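Speaker notes: Ryan Pickering
Session 2, licensing stream, Usesville
Tue 18 February
Running time 40 minutes, questions as we go

Opening

Good morning. I've been asked to talk about what happens between the day a gaming licence application is lodged and the day a decision is handed down, and why the second day keeps moving. I'll use the Oakley matter for most of it, as many of you were on one side of it or the other.

I did some work for Pratton council on its submission. I did none for the applicant. If that colours anything I say, you can allow for it.

Background to Oakley

The applicant, Kirnerix, runs two hotels with gaming rooms in the region. It applied to move 16 machine entitlements from the older hotel in Pratton to a new venue in Oakley. The total number of machines across the two towns would have stayed the same. That was the centre of the applicant's case and it was put clearly from the start.

Council objected. So did a group of residents, who filed a petition with almost 600 signatures. The petition was admitted, though the tribunal gave it less weight than the group expected. I'll come back to petitions.

Pause here and ask who has filed an objection before. If most hands go up, skip the next section.

What the tribunal has to decide

The test has two parts. First, is the applicant suitable? Second, will the change leave the local community worse off overall? Suitability was never contested in Oakley. All the argument was on the second part.

People often come to a hearing wanting to argue that gaming machines are harmful. The tribunal already accepts that they can be. Its job is to look at this number of machines, in this building, near these people. General evidence takes up time and the members have heard it before. If you're preparing an objection, spend your money on local evidence: who lives within walking distance, what other venues they can get to, what the trading hours will be.

Kirnerix understood this. Its planner had a statement on the Oakley catchment that went street by street. Council's first statement relied on figures for the whole municipality, and it had to be redone. That cost us a directions hearing and a fair bit of goodwill.

The transfer argument

Moving machines from one town to another sounds neutral. The tribunal did not treat it that way. Pratton and Oakley are separate markets for most of the people who play. The older hotel had a gaming room that was quiet on most weeknights. A machine that sits idle in one place may be busy in another, and the members asked the applicant's accountant about that for most of a morning.

The accountant agreed that revenue per machine would go up after the move. It had to, or there was no commercial reason to do it. Once that was conceded, the argument that nothing would change was hard to keep running, and the applicant's counsel shifted to the community benefits instead. 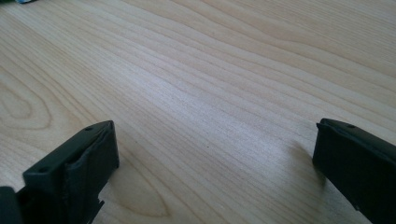
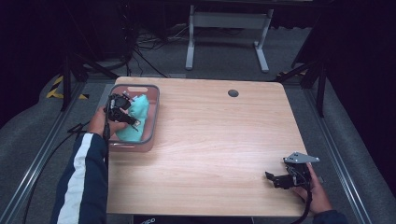 Can a council object to a transfer when the total number of machines stays the same?
A council can object to any transfer that brings machines into its area or moves them between towns within it. The total is one thing the tribunal will consider, and the effect at the receiving venue is looked at separately.

Community benefits

The applicant offered a yearly contribution to local sport for eight years, tied to the licence. There was a lot of discussion about whether that was enough. I'd leave the amount to one side and look at the drafting.

In the first version, the contribution was payable only in years when the venue made a profit, as worked out by the venue. The tribunal would not accept it. The second version was a fixed sum, paid each February, with a copy of the receipt going to the regulator. If you act for applicants, start with the second version. You'll be asked for it anyway.

For councils, the point is to say early what you'd want if the application succeeds. Some councillors dislike this and feel it weakens the objection. I understand that. In Oakley we left it until the last day and had very little say in the conditions that were made.

Petitions and residents

The residents' petition had one sentence at the top, which said the undersigned opposed pokies in Oakley. It didn't mention the transfer, the hotel or the number of machines. Counsel for the applicant pointed out that a person could have signed it without knowing what was proposed.

The residents who gave evidence in person did much better. One lived two doors from the site and talked about the car park and closing time. She was cross-examined for a few minutes and her evidence was quoted in the decision. Written statements of a page or so, from people who will turn up, are worth more than a long list of names.

The decision

Granted in part. The tribunal allowed eight of the 16 entitlements to move, with shorter hours than the applicant sought and the fixed contribution as a condition. The balance stayed in Pratton. Both sides called it a win in their media statements, and neither appealed.

The reasons are worth reading in full. The section on separate markets is the part most likely to be cited again. I'd be careful about reading it too broadly. It rests on the accountant's evidence, and a different witness on another day could produce a different finding.

Timing

I said at the start that the decision date kept moving. There were three causes in Oakley. Council's statement was redone, the applicant changed its benefits offer, and the original hearing dates clashed with another long matter in the same list. Only the last was outside the parties' control.

If there's time, take questions on costs. Each side bore its own. The written order is in the handout, behind the site plan, and there are spare copies at the registration desk.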